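Gripper pads, round three

2018-10-26

So the pads are on, finally, and I can stop moaning about the glue. If you read the September post you'll know where I'd got to: two lovely black hand-held grippers, all the linkages moving nicely, and fingertips that held a soft toy with all the conviction of a wet bar of soap. I'd tried bare plastic and I'd tried strips of bicycle inner tube stuck on with the contact adhesive everybody recommends. The inner tube was brilliant for an evening and then peeled away from the top corner down, on both fingers, and left a brown smear I'm still picking at with a thumbnail.

What I've got now is a ridged pad cast in blue silicone. The mould is a simple thing, an open tray with grooves in the bottom, and I cast them two at a time on the kitchen worktop (on baking paper, after the first lot). I used the soft Cillura mix, the one in the squat tubs, and weighed it out on the coffee scales. 60 grams does a pair with a bit left over for filling the bubbles. I got a lot of bubbles. If you stir slowly and pour from high up in a thin stream you get fewer, and if you're impatient like me you get a pad that looks like an Aero.

The ridges run across the finger. I did try a flat one first and it's fine on boxes, but plush is a funny material, it squashes and then slides, and you want something for the pile to catch in. Ridges fixed most of that. The rest was backing the tension off, which felt completely wrong! I'd been winding the spring up tighter and tighter and all that did was squirt the toy out sideways.

The pivots got redone as well. I'd been using some odds and ends out of a jam jar and they kept walking loose, so I ordered proper shoulder screws from Widmer, which cost more than I want to type here, and put a dab of threadlock on each. Go easy with it. I flooded one of the joints and had to take the whole finger apart with a hairdryer and some bad language.

Testing has been done at home, in the room where all the soft toys already are, which saves carrying them anywhere. I work my way through the pile on the floor: pick up, turn over, hold for a bit, put down, next one. The floppy-eared yellow dog is my favourite for this as his head is big and round and there's no obvious place to grab him. I pinch him from both sides with the face turned sideways and see if he creeps.
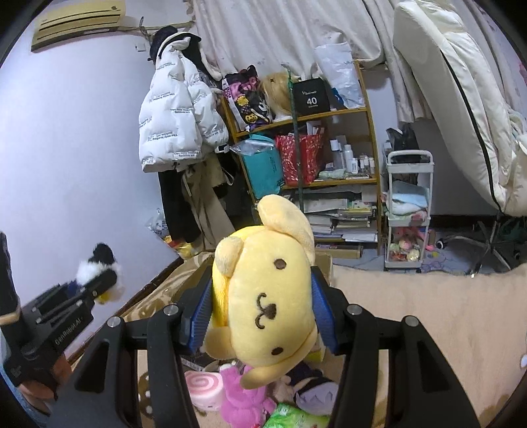

Do the pads need to be glued on, or will they hold by themselves?

Mine are held by a lip cast into the back that pushes into a slot in the finger, with a tiny smear of silicone sealant to stop it working its way out. Ordinary superglue won't stick to cured silicone for long, so don't bother with it.

I've had a go at logging the tests properly too. There's a spreadsheet! It has 682 rows in it, which is every grab since I started the blue pads, and a column for dropped, slipped or fine. Slipped is a judgement call and I've been too kind to myself in places, so I'm not going to post percentages. Drops are nearly all on the really fluffy things, where the fingers close on fur and there's hardly any toy inside it. Trimming a toy's fur was suggested to me in the comments last time and the answer is still no, you monsters.

The other thing I want to sort is the opening. At full stretch the fingers swing out further than I need and I lose some feel at the closed end, where all the interesting stuff happens. I've redrawn the outer link 2 mm shorter and it's in the queue at the Trallard workshop, where the good printer has been booked solid by somebody making a great deal of dungeon scenery. If it comes back before the weekend I'll swap one side over and compare.

Bits I still need to do:

Sand the print lines off the handles, starting at 300 grit and seeing how bored I get.
Cast a firmer pair of pads for tins and bottles.
Try the Jundadov springs, which have been sitting in their bag for weeks.
Clean the coffee scales.

I'll put the mould files up once I've fixed the draft angle, as at the moment you have to lever the pads out with a butter knife and the corners tear. If you want them in the rough state just leave a comment and I'll send them over, but bring your own butter knife.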